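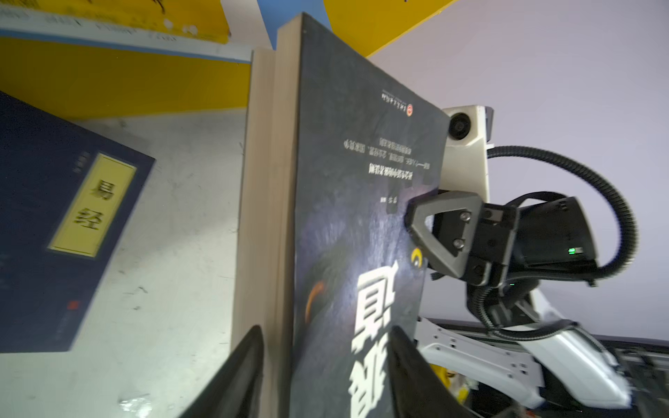 plekitz replied:
PVA is fine for the spine lining on thick hardbacks, but I wouldn't put it on the hinge. It can't be reversed.

gatum_5 replied:
Disagree. I've used Plirketti neutral PVA on hinges for years, thinned, and none have split. Paste alone is too weak for a 378-page block.

plekitz replied:
Depends on the paper weight. At 200 gsm, yes. For ordinary text stock, wheat paste and a strip of mull will hold – and the next binder can lift it.

issa replied:
How long under the press?

gatum_5 replied:
Overnight. Waxed paper inside both boards.

plekitz replied:
Longer if you use paste.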